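Sorting Season at the Ots Robotics Club

Hi again! I finally got the pictures off my laptop, so here's a little gallery from our April club time. If you're new, there are 16 of us this year, split into teams, and my team is called Drernex (we voted, don't ask). We're getting ready for the Bivach Challenge, where your arm has to pick things out of a big messy pile and get them into the right box. You get six minutes per run and no touching the arm once it starts. I thought it would be easy. I was so wrong - soft stuff is the worst!

We've been filling up the basket with pretty much anything we could bring from home, so yes, your old dog toys are welcome. Click through and enjoy! 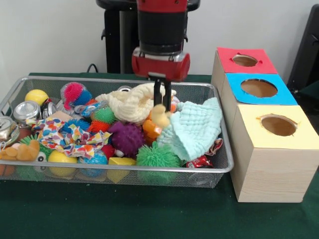
Fingers down in the pile, right by the little yellow duck. I'm rooting for the duck.

My job on the team is the grasp list, where we write down every try and what the gripper went for. We're up to 835 tries now, and my handwriting gets worse on every page. Round things are my favorite to plan for, and knitted cloth is my least favorite, because it can cover up whatever you wanted to grab. We've got two more practice nights before the challenge, and I'd love to spend one of them on nothing but cans.
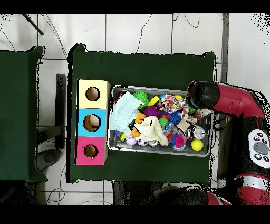 The gripper over the can corner, with the yellow, blue and pink boxes lined up at the other end.

Big thanks to Cloteck for giving us a place to work and for putting up with our music. If you want to come see a practice, we start at 4 p.m. and there's usually popcorn. Next gallery will be from the challenge itself - wish us luck!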